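Tudus is a messaging and file-sharing application for phones and tablets, developed by the software firm Pronulura. It was written by Alby Grimshaw and Isla Grimshaw, who had earlier worked on a calendar program called Merrick. The app sends text, pictures and short voice notes over a data connection and can fall back to standard text messages when no connection is available.

Accounts are tied to a phone number, and one account can be used on up to 3 devices. Group conversations are limited to 48 members. Attachments may be up to 200 megabytes each and stay on the server for 16 days, after which only the copies saved on a device remain.

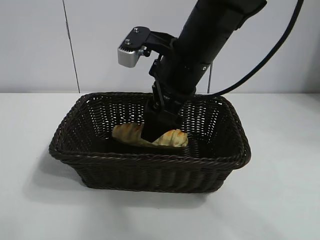 Black robotic arm with its gripper lowered into a wicker basket.

Version 2 was released in October and replaced the original sync system with one named Stullum. Users soon reported that messages marked as read on a phone still showed as unread on a tablet, and that the unread badge could return after being cleared. Signing out and back in fixed the problem for some accounts - though it also erased unsent drafts. Pronulura corrected both faults in a later update.
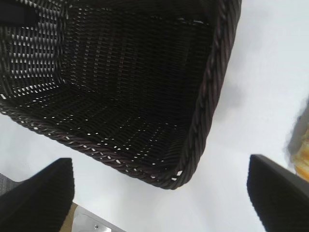 Photo compression in Tudus is switched on by default and can be turned off for each conversation. The setting lowers the resolution of a picture before sending and has little visible effect on plain surfaces. Fine, repeated detail suffers more: in a picture of a dark brown woven basket, the small gaps where white light comes through the weave may blur together or show a false pattern. Pictures sent as files are not compressed.

Backups are stored in an encrypted archive protected by a passphrase. Pronulura does not keep a copy of the passphrase and cannot restore an archive without it. Archives made in version 1 can be opened in version 2, but the reverse is not supported.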